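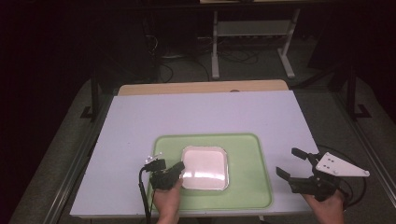 2024-03-26

On Saturday I went to see Plidholm play handball at home against Stultcombe. It was my first match since December, when I had the flu and lost the habit of going.

Plidholm lost, 26 to 13 at one moment in the second half, and after this I stopped looking at the board. The defense stood too deep. Their left back could shoot from nine meters without any person touching her, and she did it again and again. Our goalkeeper was angry and I understand her.

Still, I liked the last ten minutes. The coach put in the young players — two of them are still in school — and they ran as if the score was even.

The next match is away in Sornwood. The bus takes 40 minutes and I have already bought the ticket. I hope they will practice the defense before that.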